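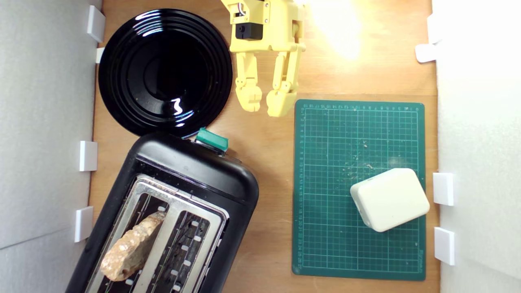 Figure 4.1 A gripper over the work table, with a plate, a toaster and a cutting mat.

Chapter 4
What Counts as an Example?

Ask a robotics group how good its training set is and you will usually be told how big it is. The Yaman set, which we will pick at throughout this chapter, holds 392 recorded runs of kitchen tasks. That sounds like plenty. Then you read the notes and learn that they were all made at one table, by 3 operators, under one overhead light.

Look at Figure 4.1 with that in mind. The light leaves a pale glare on the wood and streaks on the black plate. There are crumbs on the mat. A learning system has no idea which of these things matter. If the glare sits in the same corner in every run, the system may lean on it as heavily as it leans on the bread in the slot – and its scores will look fine until someone moves the lamp.

Arlo Lyons, who ran the first Yaman sessions in January, wanted more than 800 runs before any training began. Ekrem Keskin thought the number was beside the point. His objection, in a memo dated 16/03/2021, was blunt: "Doing the same thing again is one example with a bigger file."

We side mostly with Keskin, though his view has problems too. Changing everything at once can leave you with a pile of runs that share nothing, and no way to tell why the robot fails.

Section 4.1 asks what a single run should contain. Section 4.2 looks at who decides that a run was a success, a job often left to the person who recorded it.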